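Crew wanted for a small dirt late model team

I'm Odair Lacerda, and I own, drive and mostly fix the Valentini Tile late model that runs out of Gistimstead. We're a family-and-friends kind of team, we race on dirt, and next year we're going to need more hands than we've got. Two of my regulars are moving away over the winter (good reasons, no hard feelings, I'm going to miss them like crazy), so I'm looking for people to join us for the full season.

We have 13 races on the schedule. Most are at the Kusness oval, which is close enough that you'll be home the same night, and the rest are tow-and-sleep-in-the-truck weekends. Last season we finished 8th in points, with a best night of second place after starting way at the back. I still talk about that one too much and you'll hear all about it!

So, who do I need?

First, a tire person. Somebody who will measure, groove, sipe and write everything down. I've been doing this myself between heats and I'm bad at it – my notes from last year look like a grocery list. If you've done tires on karts or street stocks, that's plenty of background for me.

Second, a general mechanic for shop nights. We work two evenings a week from 6 until we get hungry. You should be comfortable with suspension work, and if you can weld, I'll buy your dinner for the rest of your life. You don't need your own tools but most people end up bringing their favorites.
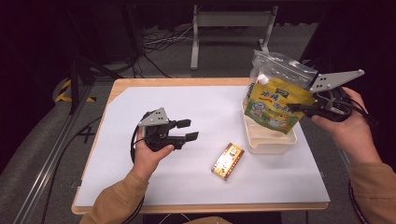 A tan sleeve, two hands and a mostly empty white board on a table.

Third, a spotter/scorekeeper for race nights. You'd be up in the stands watching the lineup, keeping lap times and telling me after each heat what I did wrong. Being polite about it is optional. My sister did this job for years and she never was.

Now the money part. These are not full-time jobs and I'm not going to pretend they are. The mechanic spot pays $134 per race weekend plus gas. The other two spots get pit passes, meals, a team jacket and a cut of any purse when we finish in the top five. On overnight trips I cover the food and you get a bunk in the Tikiro trailer, which is warmer than it looks. Bring a pillow.

You have to be 18 or older to be in the pits with us. You'll need a driver's license, closed-toe boots and some patience, mainly with me on the drive over. I don't care whether you've worked on a race team before. One of the best crew people we ever had came to us from a bakery and had never seen a sprint bar in her life, and she could change a right rear faster than I could get my helmet off.

We start tearing the car down in December, and I'd like everybody on board by then so you can learn where things go while it's all in pieces.

If you're interested, leave a note for me at the Kusness pit office by 29th September, or stop by the shop in Gistimstead any evening the big door is open. Tell me which spot you want, what you've worked on (lawn mowers count) and which weekends you already know you can't make. I'll call everybody back, even if it takes me a little while.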